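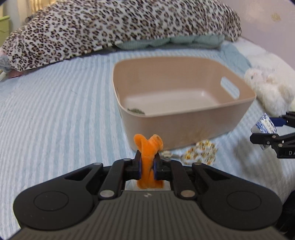 4. Loading the basket

Each Zimstead basket is loaded from an open, flat surface large enough to hold the basket and the items to be sorted. A table, a floor mat or a made bed is suitable. On a bed, pull the bedspread straight before starting and set the basket near the middle of it, as with the beige basket on the blue and white striped bedspread, with the items laid out on the cover within reach. Soft toys such as the orange fuzzy figure and the white plush may be sorted in the same session as small boxes and cards, but they are loaded in a different order (see 4.2).

4.1 Before loading

1. Remove the shipping label from the outside wall of the basket. Residue can be wiped off with warm soapy water.
2. Check the floor of the basket. Take out any scraps, fabric or dried plant matter left from earlier use.
3. Turn the basket so that a handle cutout faces the side you will lift from.
4. Spread the items on the surface in a single layer.

Note: Baskets stored below 35 °F should be brought indoors for 2 hours before loading. Cold plastic can crack at the corners.

4.2 Loading order

1. Place small boxes and cards first, flat on the floor of the basket and against the walls.
2. Fold fabric items once or twice and lay them over the boxes. Do not push them into the corners.
3. Place soft toys last. Long or looped parts should point inward, away from the handle cutouts.
4. Stop loading when the contents are level with the lower edge of the cutouts.

CAUTION: Do not load above the rim if the basket will be stacked. The Drerach lid will not seat and the upper basket may slide.

CAUTION: Maximum load is 26 lb. Do not lift a full basket by one cutout.

4.3 Moving and storing

1. Grip both sides and lift straight up. Do not drag the basket across quilted or loosely woven covers.
2. Set the basket on its shelf with the label side out.
3. Stack no more than two loaded baskets.

Note: The Dursun shelf insert fits the square basket only. For the long basket, use the Ornier rail kit and follow the sheet packed with it.

If the lid rocks after closing, return to 4.2, step 3. A toy part caught under the rim is the usual cause.

Section revised 16th August. Replaces the July sheet.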